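两只手，一根线：我们社团这一年到底在折腾什么
（演讲备注，周二场，我自己看的版本，括号里是提醒自己的话） 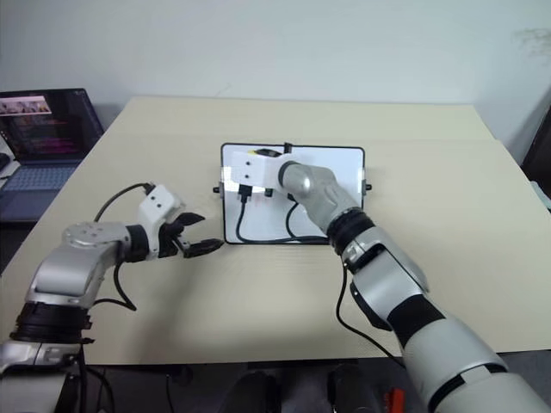
图一：右臂停在接线板上方，左臂在一旁张着夹爪。

【开场】

大家好，我是 Sorcha Scanlon，学校机器人社的。先说一声，我讲话快，听不清就举手，别客气！（深呼吸，别一上来就翻页。）

今天讲的这个项目叫 Drokanine，名字是投票投出来的，没有任何含义，别问我怎么念，我们社里就有两种念法。项目目标一句话能说完：让两只机械臂配合，把板子上的插头插进插座，再把线理到一边去。听着很简单对吧？我去年九月份也是这么想的，当时我在申请表上写“预计四周完成”。（这里停一下，等大家笑。没人笑就接着讲。）

这张图先一直放着，我讲的大部分东西都跟它有关。桌上那块带黑框的白板就是任务板，插头和接线座都固定在上面，线就那么绕在板面上。后面那台笔记本开着，一边是视频窗口，能看到几张小小的脸，下面是一行行彩色的字。

【我们是谁】

社里现在常来的一共七个人，都是学生，有学机械的，有学软件的，还有一个学音乐的，就是 Enda Keogh，她负责的是时序，就是两只手什么时候该动、什么时候该等。她总说这跟排练四手联弹差不多，我一开始觉得是瞎扯，后来真的用上了节拍的办法，后面会讲到。Enda 和 Lorcan 是姐弟，所以社里吵架有一半是他们家的事。

指导老师是 Maj-Britt Fagerlund，她今天坐在后面。（挥手！别忘了！）她的规矩是，学生的代码她不碰，只提问题。有时候她一个问题能让我们返工两个星期，我现在听到她说“我有个小问题”就心慌。

【任务到底难在哪】

我们报的是 Wannasari……（念错了，是 Wannasri，慢一点！）Wannasri 学生挑战赛的双臂组。规则我挑重要的讲：一轮限时十五分钟，人不能碰桌面，板子每一轮都会挪位置，挪多少不告诉你。线是软的，这一条规则里没写，但所有的痛苦都从这里来。

硬的东西好办，你知道它在哪儿，过去夹就行了。线不一样，你夹住一头，另一头爱去哪儿去哪儿。你把插头抬起来，线跟着弹一下，插头就在夹爪里转了一点点角度，就那么一点点，往下一插，歪了。我们最早的版本全是这么失败的，日志里写的都是“角度偏差”，Lorcan 后来嫌打字麻烦，直接写“又歪”。有一页日志从上到下全是“又歪、又歪、又歪”，我把它打印出来贴在储物柜上了。

（如果有人问为什么不换硬一点的线：规则指定的线材，不能换。）

【分工：一只手干活，一只手等着】

大家再看一眼图。右臂伸得比较远，夹爪在插头正上方；左臂的夹爪是张开的，对着旁边的空桌面。很多人第一次看都会问我，左边那只是不是坏了。在我们的方案里，左臂的待命姿势就是张着的，等右臂夹稳了，它再过来托线。

一开始我们可没这么聪明。第一版是两只手一起上，我觉得那样又快又帅，结果两只手在板子上方抢位置，互相挡着，软件检测到距离太近就急停。急停、复位、急停、复位，整个下午就这么过去了，Jarlath Daly 在旁边把作业都写完了。

后来是 Enda 提的办法：给每个动作排拍子。右手四拍，下去、夹住、停、抬起来；左手在“停”那一拍才开始动。就这么改了一下，抢位置的情况基本没有了。我觉得这是我们全年最好的一个主意，而且它是在白纸上用铅笔画出来的，一行代码都没写。（这里可以讲得兴奋一点，我本来就很兴奋。）

【怎么教它】

我们没有从零写动作，大部分动作是人示范出来的。一个人操作，两只手跟着动，系统把过程录下来，录够了拿去训练，然后放它自己跑，看它学成什么样。

我们整理数据用的是 Loltamex，学生版，免费，界面有点老，但是导出不掉帧，这一点我非常感激。桌子底下那堆设备呢，大家能看到一点边，我就不往下拍了，那里的走线真的见不得人，比赛前 Jarlath 花了一个晚上重新捆了一遍，第二天我们又弄乱了。

示范这件事有个大坑，我专门讲一下：不同的人示范出来的习惯完全不一样。Lorcan 动作快，到了插头上面几乎不停；我会在上面犹豫一下，左看看右看看。混在一起训练，机器就学出一个奇怪的东西，下去得很快，然后停在那儿发抖，跟我考试的时候一模一样。

我们最后的做法是定一份操作说明，所有人照着来：从哪边靠近、停多久、夹哪个位置，都写死。写这份说明吵了整整一个晚上，主要吵夹爪该从哪个方向进去。写完以后重新录，旧的数据全部不要了。删的时候 Lorcan 出去走了一圈，说看不下去。

【板子挪了怎么办】

（这一段技术多一点，看观众反应，要是有人打哈欠就砍掉一半。）

前面说了，板子每一轮位置都不同。我们试过在桌面上贴标记，规则不让。后来就利用板子的黑框，白板配黑边，对比很明显，找四条边比找插头容易得多。先找到框，再按框去估计插头在哪儿，最后夹爪靠近了再修正一次。

麻烦的是线也是黑的。线要是正好搭到边框上，程序就会觉得框鼓了一块，估出来的角度就偏了。我们为这个问题卡了很久，Maj-Britt 那天问的“小问题”是：你们为什么四条边都信？然后大家安静了好一会儿。现在的做法是四条边分别算，哪条跟其他的对不上，就把它扔掉。改完那天我们叫了外卖，在走廊里吃的，实验室不让带吃的。

【夹爪的橡胶垫】

简单讲，别超时。夹爪内侧我们加了薄薄一层垫子，材料是从 Clolon 买的零头料，那家小店就在学校后门那条街上，老板按袋卖，很便宜。加垫之前插头容易在夹爪里打转，加了以后好多了，但是太厚也不行，夹爪合不紧。我们试了好几种厚度，Jarlath 手里有一个表，想看的会后找他，他非常愿意给人看那个表，真的，你可能得留出半小时。

【比赛那天】

（时间够就讲，不够直接跳到最后。）

六月份比赛，我们抽到第十九号，靠后，等得人都麻了。第一轮没插进去，歪了，Lorcan 在旁边小声说“又歪”，我差点笑出来。第二轮插进去了，可是理线的时候线从左手滑掉了，只拿到一半的分。第三轮全部完成！完成的时候我没喊，我以为还要再出点什么事，等裁判举手了我才反应过来。

最后没有拿奖，排在中间。我挺高兴的，我妈也挺高兴，她在观众席拍的全是我的后脑勺。

【下一步】

下学期想做两件事。一个是换线，换更粗的和更细的，看它还会不会；另一个是让左手不要只会等着托线，右手夹歪了它能帮忙扶一把。第二件 Enda 已经开始画拍子了，画得我看不懂。

我们周二晚上七点开门，想来的直接来，不用会编程，愿意坐着反复录示范就特别欢迎。招新表在门口桌上，笔自己带，我们的笔老是丢。

（提问环节。预计会有人问花了多少钱，让 Jarlath 答。有人问能不能上手试，可以，先跟 Maj-Britt 说一声，长头发的扎起来。）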